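Out and about: my afternoon at the Nernon open day

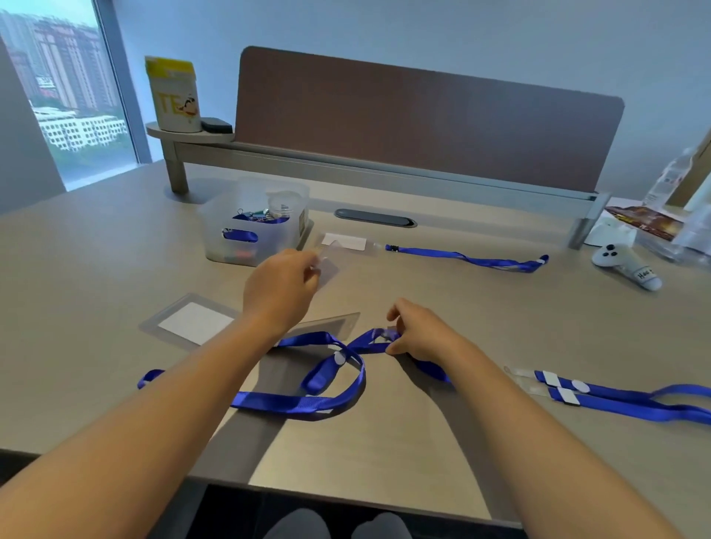

Blue lanyards and clear badge holders on the desk at Nernon.

I finally got myself over to the Nernon open day in March, after missing the last one (sorry, Cristian!), and I had such a good time that I've been boring my family with it ever since. I went in expecting big robot arms throwing boxes around. What grabbed me was the small stuff, and badges most of all!

Cristian Taipe runs the demonstrations there, and he talked us through why a lanyard is such a headache for a machine. The strap is floppy, it twists over itself, it never lands the same way twice, and then you have a see-through badge holder that's hard to spot against a pale desk. People just pick the thing up and sort it out by feel. So the team at Nernon spends a lot of time on how hands do it, the pinching and untangling and all those tiny adjustments, before anyone asks a robot to have a go.

There were 14 of us in my group and we asked far too many questions. Someone wanted to know if it could fold laundry (always the laundry question) and Cristian said straps first, shirts later.

The robot they call Alden got its turn at 2 p.m. and I could have watched it all day. It's slow, much slower than I'd pictured, and I found myself leaning forward and rooting for it like it was a kid tying its shoes.

If you'd like to come along to the next one, drop me a line and I'll put your name down with mine. Wear comfy shoes and eat first, the coffee is good but the cookies go fast.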